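Comparing two grippers for small-parts handling: notes from the Vakov bench

The following is a record of the comparison I carried out at Vakov in December between two parallel grippers, the Vorkell and the Kruger. It is published on my own pages with the agreement of the laboratory, and the opinions are mine alone. Readers who have followed the earlier entries will know that our previous gripper, a Caston unit, was retired after its drive belt wore out for the second time.

The requirement was modest. We needed a gripper able to pick up small rigid objects of mixed shape from a flat surface, to place them again within a reasonable distance of the target, and to do so for a full working day without adjustment. Price was a consideration. The Vorkell was quoted to us at 2850 euros with one set of fingers; the Kruger cost rather less, although its mounting plate had to be ordered separately and arrived late.

Both units were mounted on the same arm and driven by the same controller. Each was given 200 picks, divided into five runs of 40, and the order of the runs was drawn by lot. My colleague Consolacion Cabanatuan prepared the control scripts and kept the log. I set out the objects between runs and recorded any failure by hand, with a short note on the cause where it could be established.

We chose toy blocks as test objects. They are cheap, they are easily replaced, and their shapes present a fair range of difficulty. A cylinder lying on its side will roll if one finger touches it before the other. A star offers very few good places to hold it, and the angle of approach must be chosen with care. 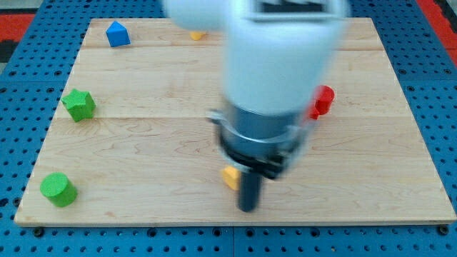

The Vorkell was the quicker of the two to set up. Its fingers are attached with two screws each and the zero position is found automatically at start-up. The Kruger must be zeroed by hand with a gauge, and the manual is unclear as to whether this should be done before or after the payload has been entered in the controller. We tried both and found that it should be done after.

In the runs themselves the difference was smaller than I had expected. The Vorkell failed on 7 picks, most of them on the star. The Kruger failed more often in its first run, at which point Consolacion noticed that the closing speed had been left at the factory setting. We lowered it, discarded that run and repeated it. From then on there was little to choose between the two, except that the Kruger was noticeably louder on closing.

Arm speed proved to be of greater importance than either of us had allowed for. At full travel speed the fingers were still swaying slightly on arrival above the block, and a short pause before the descent removed most of the trouble. The pause adds up to half a second per pick – an acceptable cost in our work, though perhaps not in a packing line.

Miloslav Bartoš, who is responsible for equipment purchases at Vakov, asked for a recommendation in a single sentence. I recommended the Vorkell, on the grounds of its simpler set-up and the ready supply of spare fingers. He has asked in return whether the Kruger might be kept for teaching, and I have no objection.

Two matters remain open. We have not tested soft or deformable objects, and the rubber pads supplied with the Kruger have not been taken out of their packet. The cable of the Vorkell also leaves the body at an awkward angle, and a longer clip will be needed before the wrist can be turned through its full range. The clip is on order.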